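**科库德盖特文书中心完成Pinby用印单元二月检修**

（萨利纳斯讯）科库德盖特（Cokudgate）文书中心萨利纳斯分部二月对Pinby机器人用印单元进行了停机检修，检修内容包括夹指胶面更换、印章夹持位置重新示教、下压深度校准、台面衬纸更换以及印泥盒定位座调整。单元已于星期四上午恢复运行，当日下午起重新承接纸质文书副本的用印任务。

Pinby用印单元由诺尔贝里（Nolberg）公司供货并负责保修，设于分部一层文书室东侧，用于在装订前的文书副本末页加盖方形篆文馆章。单元投入使用前，这项工作由文书室当班人员手工完成。目前，正本、契据类文件以及尺寸不规则的旧纸仍由人工用印，不进入单元。

本次检修由分部设备组组织，现场负责人为设备组工程师哈辛托·洛萨诺（Jacinto Lozano）。诺尔贝里公司派出一名技术人员到场，协助核对控制柜参数并提供夹指备件。文书室由罗西奥·奥尔韦拉（Rocío Olvera）负责样张验收。

**停机原因**

据设备组检修记录，文书室在月初的例行抽查中发现，部分副本上的印文左下部着色偏淡，边框有断续；另有少量副本的印文角度超出规定范围。抽查涉及副本658份，其中14份被退回重新制作。文书室随即填写设备异常单，并建议在下一批副本送达前安排停机。

设备组接单后先进行了不停机观察。洛萨诺在记录中写明，机械臂每次到达用印位置的坐标没有明显变化，控制柜也没有报警，但印章在夹指之间存在轻微转动，连续用印之后转动量逐次累积，回到章座重新夹取后又有所减小。拆下夹指检查，左侧夹指内侧胶面靠近指尖处已经磨光，右侧胶面边缘有一处起翘，胶面与指体之间渗入了印泥。

印文左下部偏淡的问题与夹持有关，也与台面有关。用印位置下方的衬纸使用时间较长，表面留有大量试印和擦碰痕迹，局部起皱，待盖纸张铺在上面时不能完全贴平。印泥盒的定位座也有松动，印章蘸取印泥时一侧接触较深、另一侧较浅。设备组据此认定三处因素同时存在，决定一并处理，并将检修范围由单纯更换夹指扩大到整个用印工位。

**检修经过**

检修按断电挂牌、清洁、拆换、示教、校准、试印、验收的次序进行。停机期间，文书室恢复人工用印，急件不受影响，普通副本顺延。

清洁工作先于拆换进行。设备组使用无绒布和供货方认可的清洁剂擦拭夹爪导轨外侧、腕部法兰以及章座周围，印泥残留较厚的部位以竹片轻刮。记录中特别注明，清洁剂不得直接喷洒在夹爪本体上，应先喷在布上，再行擦拭；印面另用软毛刷处理，不使用溶剂。此前一次保养中曾有人以酒精擦拭印面，虽未造成损坏，设备组仍将该做法从作业卡中删去。

两侧夹指胶面成对更换，旧件装袋编号后交诺尔贝里公司带回分析。新胶面装上后，技术人员以塞尺检查两指闭合时的间隙，发现指根一侧略大，加垫薄片后复测合格。夹持力在控制柜中重新设定，设定值比检修前略低。洛萨诺解释，旧胶面打滑之后，操作人员曾为防止印章转动而调高夹持力，结果加快了胶面磨损。“胶面换新以后，夹持力必须回到原来的数值再开始试，不能沿用临时调高的参数。”他说。

夹持位置的示教用时最长。该印章的印柄为圆形，中部收窄，夹指若夹在收窄处上方或下方，受力后容易沿柄面滑移。设备组将夹持点重新定在印柄腰部附近，并规定每次从章座取章时先低速靠近、闭合，稍停后再提起。章座内侧的定向挡块也作了调整，以保证取章时印面方向一致。

下压深度的校准在单层纸和多层纸上分别进行。单元采用位置与接触力联合控制，印章下降接触纸面后，以设定的力保持片刻，然后垂直提起。校准时发现，程序中原有的提起路径带有一小段横移，这段横移原本用于避让旧式压纸条，压纸条早已拆除，路径却没有修改。设备组已将其改为先垂直提升、到达安全高度后再横移。
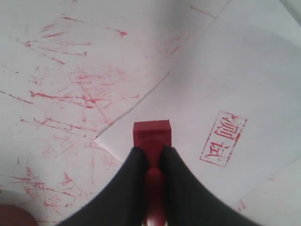
*夹爪夹持红色印章，一侧纸面上可见方形红色印文。*

衬纸更换是检修中较为简单的一项，但设备组对其作了新的规定。以往衬纸由操作人员视情况自行更换，没有固定周期，也没有统一的铺设方法。现规定衬纸平铺后四角固定，表面出现起皱、叠边或印泥堆积时即行更换；试印一律使用专用试印纸，不得直接在衬纸上试印。旧衬纸按含印泥废纸处理，与文书废页分开存放。

印泥盒定位座的松动系固定螺钉滑牙所致。设备组更换了螺钉和垫圈，并在定位座与台板之间画线作为目视标记，操作人员开机前只需查看标记是否对齐。印泥盒内的印泥已搅匀压平，蘸取程序由单点改为在盒内轮换取点，避免长期在同一处下压形成凹坑。

**试印与验收**

试印于检修末段进行，全程由设备组操作、文书室判定。判定内容包括边框是否连续、篆文笔画是否可辨、四周着色是否均匀、印文倾角是否在规定范围内，以及纸面有无多余红点、拖痕和背面透印。

第一轮试印的结果并不理想。印文较检修前清晰，但仍有左下部略淡的情况，个别试印纸的空白处还出现了零星红色擦痕。设备组检查后认为，偏淡由纸张未完全展平引起，擦痕则来自印章侧面附着的印泥。经重新铺平衬纸、擦净印章侧面，并在蘸印泥之后增加一次短暂停留，第二轮试印中上述情况明显减少。

印文角度的调整另行进行。纸张由操作人员放入定位角，若纸边没有靠紧定位角，印文相对纸边就会倾斜，即使机械臂动作完全一致也无法避免。奥尔韦拉在验收意见中提出，文书室过去把角度偏差一律记为设备问题，今后应当在异常单上同时注明纸张是否靠紧、是否有折角。设备组采纳了这一意见，异常单样式已作相应修改。

最后一轮连续试印共760次，中途不更换衬纸，不人工干预夹持，仅按程序补充印泥。其中九张被文书室判为不合格，不合格原因均为着色不足，集中出现在补充印泥之前的一段。设备组据此缩短了补充印泥的间隔，并在间隔缩短后补做了一组短程试印，未再出现同类不合格。连续试印中未发生印章脱落，夹指胶面经检查没有起翘。

“验收看的是纸上的印，机器动作是否漂亮不在我们的判定范围之内。”奥尔韦拉说，“边框断一小段，归档时可能看不出来，复印之后就很明显，所以我们要求试印样张全部复印一份再看。”她同时表示，文书室对本次检修结果予以接收，但在恢复运行后的首周仍将提高抽查比例。

验收单由设备组、文书室和诺尔贝里公司三方签字。试印样张中，合格与不合格者各选取若干，连同参数备份一并归入设备档案，其余样张当场作废。涉及印章保管的部分，按照分部用印管理规定执行：印章在检修全程由文书室专人保管，需要上机时登记领用，用毕交回，停机过夜期间不留在章座内。

**日常保养要求**

检修结束后，设备组修订了Pinby用印单元的作业卡，并于恢复运行前向文书室操作人员作了说明。修订后的主要要求如下：

- 每日开机前，目视检查两侧夹指胶面、印泥盒定位标记和衬纸平整情况，并在专用试印纸上试印，样张由当班人员签字留存。
- 每批副本开始前，擦净印章侧面和印柄，确认印章方向与章座挡块一致。
- 放纸时，纸边须靠紧定位角；有折角、卷边或潮湿迹象的纸张退出单元，改由人工处理。
- 运行中发现印文偏淡，应先停机检查印泥和衬纸，不得自行调整下压力或夹持力。
- 每周清洁夹爪外侧及腕部，检查胶面边缘有无起翘，检查印泥盒定位座螺钉是否松动。
- 更换夹指胶面后，必须重新示教夹持点，并完成连续试印，由文书室验收后方可恢复正式用印。
- 任何人进入护栏内作业前，须按下停止按钮、切断动力并挂牌，印章在夹爪上时不得徒手拉拽。

控制柜参数的修改权限同时收紧。此前，当班操作人员和设备组人员使用同一级登录权限，均可修改夹持力和下压力。修订之后，操作人员可以启动、暂停、调用已批准的程序和登记耗材更换，力值、路径和示教点的修改限于设备组，修改前后均须备份。洛萨诺说，权限调整的目的在于保证每一次改动都有记录可查，当班人员如认为参数不合适，仍可随时在异常单上提出。

备件方面，分部此前只储备一副夹指胶面，且与其他工位共用。设备组已提出增加储备的申请，并建议将胶面更换由故障后处理改为按使用情况定期处理。具体更换周期尚未确定，须待诺尔贝里公司完成旧胶面分析后再作规定。该公司到场技术人员表示，印泥中的油性成分对胶面的影响是分析的重点之一，如有必要，将另行提供一种耐油胶面供分部试用。在正式结论作出之前，分部不更换胶面材料，也不更换现用印泥。

**运行安排**

恢复运行后，检修期间顺延的普通副本优先处理。文书室已将顺延副本按送达次序重新编排，需要领取副本的部门仍在原窗口办理，无须重新提交申请。此前被退回重新制作的副本已由人工用印补齐，原不合格页按作废页登记销毁。

单元的运行时段暂不延长。文书室曾提议在午间无人值守的情况下运行，以加快普通副本的处理，设备组在本次检修总结中建议暂缓，理由是纸张放置仍依赖人工，现有检测手段不能可靠识别纸边未靠紧的情况。双方商定，待首周抽查结果汇总后再议。

设备组还将评估在放纸位置加装到位检测的可行性。初步设想是在定位角两侧各设一个接触式开关，纸边未到位时不允许机械臂下降。由于副本用纸较薄，开关的触发力需要单独选型，相关样件尚在询价。评估期间，用印工位的布局保持不变，护栏门和停止按钮的位置也不作移动。

下一次计划检查定于衬纸和夹指胶面使用情况汇总之后进行，届时由设备组另行通知文书室。对单元运行有意见或发现印文异常的部门，可将副本原件连同异常单一并送至萨利纳斯分部文书室，不接受仅以照片或复印件提出的判定申请。

（科库德盖特文书中心萨利纳斯分部设备组、文书室供稿）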